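Three plates and a bit of a rethink

I've been meaning to write about the plates for ages, so before the weekend runs away from me, let's do it. 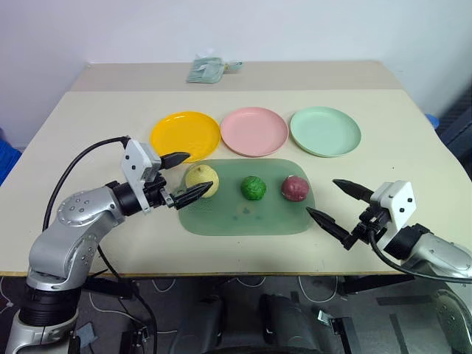 Why I gave up on the good dishes

For years I was a white-plates person. Heavy ones, stacked twelve high, and I was scared of them every single time I opened the cupboard. Then in December I dropped two in one week (one of them with lasagna on it, I'm still finding sauce) and my friend Piret Sproģis told me to just go buy some plastic and calm down. So now there's a yellow one, a pale pink one and a light mint one, and I like them so much more than I expected!

They're shallow with a bit of a raised rim, so they're fine for toast or cut-up fruit and no good at all for soup. I tried soup. Don't.

Lining things up

I've gotten into this habit of setting the plates out in a row at the back of the table and putting the fruit on the mat in front, one thing per plate. Yellow pear-shaped one on the left, bright green in the middle, dark red on the right. The colors don't completely match up, because I have no pink fruit and the red one sits on the end near the green plate, which bugs my sister no end. She always wants to swap them. I think it looks nicer a little bit off.

The mat is a see-through sage green with rounded corners, and it's the thing I'd buy again first. I came close to getting a patterned one from Felteo and I'm so glad I held out, because a plain one goes with everything and I change my mind about colors every month or so. It does show every smudge, though. I wipe it with dish soap and a soft cloth, then let it dry flat. Propping it up against the wall to dry was a mistake, it curled at one end and I had to put cookbooks on it overnight.

What's next

I'd love a fourth plate, maybe a soft blue, but then I'd need a longer table, and that's how a cheap plate turns into a very expensive Friday. The one I keep looking at is from Duneo and it's way more table than one person with a pear needs. So three it is for now.

If you've found a good way to get tomato stains out of light plastic, please tell me in the comments. I've tried baking soda and I've tried leaving things in the sun, and the pink one is next in line for spaghetti.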